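Notice Regarding the Household Tableware

In August the kitchen cupboards of this residence were reviewed in full for the first time since the move from Brudovville. The purpose of this entry is to record the decisions taken, as several relatives have asked which pieces remain available and which have been assigned.

The review covered 174 items of tableware. A considerable share had come from my aunt's house in Hastelstead, packed in newspaper and never properly sorted. Plates were dealt with first. Those with chips on the eating surface were withdrawn from use, and 18 matching dinner plates were retained on the lower shelf, where they can be reached without a stool.

Bowls required more deliberation. The household has long held more bowls than it can store, and the previous practice of stacking them by order of washing had led to unstable piles. It was therefore decided that bowls would be brought to the table and compared side by side before any were returned to the cupboard.
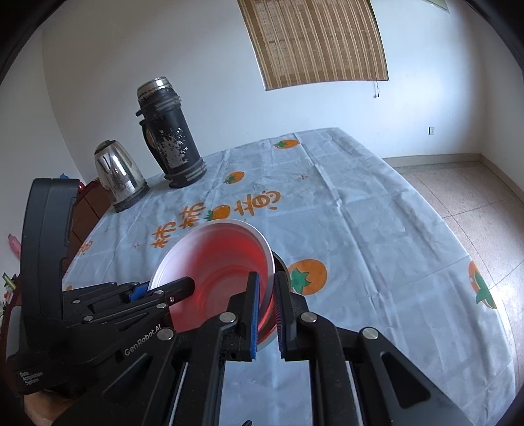
Under the arrangement now in force, bowls are grouped by the width of the rim. Wide-rimmed bowls are kept apart from the deep ones, and no stack may exceed 3 pieces. Red bowls are placed on the upper shelf with the serving dishes. Soup bowls in daily use remain beside the stove.

Roman Wysocka has accepted the surplus cups on behalf of his daughter, who is furnishing an apartment on Adeyemi Street. The remaining surplus is in two boxes in the hallway and may be collected any evening after six. Relatives who wish to claim a particular piece are asked to write before coming, and to bring their own wrapping paper.

The glassware has not yet been reviewed. It will be addressed once the shelf above the sink has been repaired, the present brackets being unsuitable for the weight. The large platter from Illemetti is not available for collection.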